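Picking wire harnesses out of a bin: lead the arm by hand or use remote control?

Posted by Abundio Chávez in Teaching and Programming

We have a kitting job where the arm takes one wire harness out of a plastic bin and puts it on a lined tray with a few other parts. I have to record the demonstrations. So far I have 56 of them, all done by grabbing the wrist in free-drive and moving the arm through the pick. The trained policy gets to the bin fine and then closes next to the bundle about half the time. Should I keep going this way or switch to remote control with a leader arm? I only have budget for one more round of recording before the end of May.

Rocío Mendoza

Switch. If your hands are on the arm, they are in the camera view too, and the policy learns from pictures with hands in them. At run time there are no hands. That alone could explain what you see.

The other problem is that you look at the harness with your own eyes from the side. With remote control you can make yourself work from the camera feeds only. If you can't tell from the feed where the bundle is tied, the policy can't either, and you find that out on the first day.

Expect to be slow. My first 10 picks were all bad and I deleted them.

Mattes Hollmann

more data. we had 1,182 demos before ours was any good

Yaryna Shevchuk

I agree with Rocío on the switch, but the number of demos is less important than doing the pick the same way each time. At Plarberg we recorded 2,077 episodes with three operators, and each operator had a different idea of where to grab. One took the loop, one took the connector, one took whatever was on top. The result was a policy that went for the middle of all three and got air.

We wrote down one rule and started over. Grab at the sleeve, where the wires are held together, with the fingers across the bundle. Never take a loop or a plug. Come in from above, stop for a second just over the sleeve, then go down and close. If the harness is tangled with another one, lift a little, wait, and then move off. Leave that wait in the recording.

Wrist view of a grip at the sleeve, and a view of the whole table: 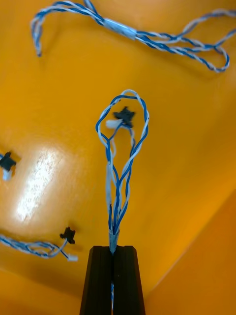
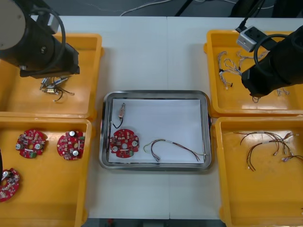

Also check the lighting before you record anything. Shiny bins throw glare, and it moves when the lamp moves. Mark the lamp position and the bin corners with tape.

Keep the recordings where you missed and then corrected, as long as the correction is clean. Throw out the ones where you hunted around. For your 56 hand-guided ones, I would keep them as a separate set and leave them out of the first training run. You can add them back later and see if the numbers change.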